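Which cartoon episode do you rewatch the most?

Simin Zamani
My daughter and I have been going back through the old Dravia cartoons after supper, two a night, and we keep landing on the one where Goto loses the school bell. I must have seen it 34 times by now! We'd love to hear which ones the rest of you never get tired of. 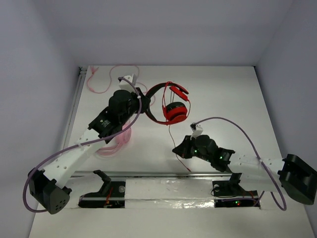 We like the funny ones best, but a sad one is fine too, as long as it ends well.

Josué Sampaio
Oh, "The Plevthorpe Picnic," no contest. Mrs. Grabner trying to keep four kids and a goose under one umbrella (and singing the whole time!) still makes me laugh until my sides hurt, and my wife comes in to see what's the matter.

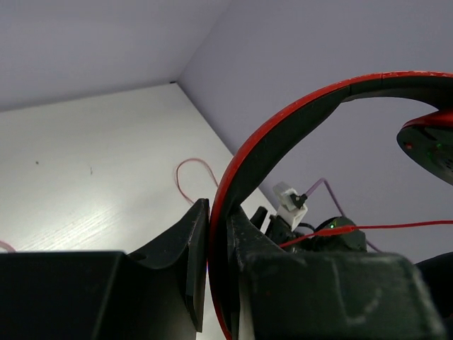
I think it's in season two, but don't hold me to that. The snow day one right after it is sweet as well.

Saeed Kiani
bell one for me too. the theme song is better in the early ones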